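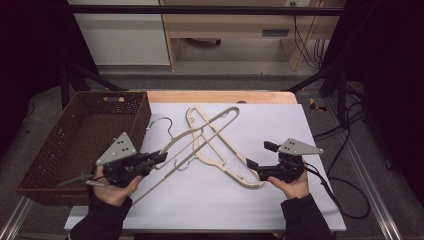 2 min read

Clanau Handling Group
Minutes of the equipment planning meeting, 8 Apr 2024
Room 14, Doucet building

Present: Roscoe Dvorak (chair), Silviu Iordache (minutes), bench staff
Apologies: Purchasing

1. Previous minutes
Accepted with one correction. The storage cupboard was charged to the general budget, not to the equipment line.

2. Hand-held grippers
Silviu reported on the hanger work. Hangers are staying on the task list for next year, along with the woven basket. Operators find crossed hangers the slowest thing to separate, and the present fingers are a bit blocky for getting under a flat plastic one.

The meeting looked at two options: a second matched pair of hand-held grippers, or new fingers for the pair we have. Roscoe favoured fingers first. The quote from Manell is $300 a set, delivery extra. Wulto has not sent a price and has been asked twice.

Agreed to order one set from Manell now and hold the decision on a second pair until the new fingers have been on the bench for 6 weeks.
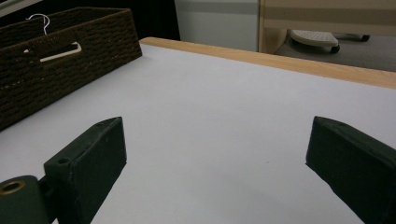 Gripper fingers open over the white work surface, basket at the back of the table.

3. Finger wear
The fingers are scuffed and show pale wear marks. Silviu does not think this affects the grip yet but would like spares budgeted as a regular item. At present they come out of whatever is left at year end, and last November there was nothing left.

Agreed in principle. Silviu to propose a yearly amount. Roscoe asked that it be kept separate from cables and fasteners so we can see what the fingers cost us on their own.

4. Cabling
Cable runs to the right of the table were raised again. Bench staff would like them carried overhead on the black frame, with enough slack for a full reach across to the basket. Clips and sleeving can be bought from petty cash. No objection.

5. Robot arm
Carried over from the last meeting. Roscoe has spoken with Finance and the arm will have to go in as a capital request, which closes in November. He wants the floor space measured before anyone asks for quotes - the desk and cabinet may have to move, and the carpet is a question if the arm goes on its own stand. Silviu noted that a table-mounted arm would avoid this but would need a heavier table. Left open.

6. Actions
Order finger set from Manell - Silviu
Third reminder to Wulto, then close their file if no reply - Silviu
Yearly figure for spare fingers - Silviu
Cable clips and sleeving - bench staff
Measure floor space, including door clearance - Roscoe

Next meeting in 4 weeks, same room.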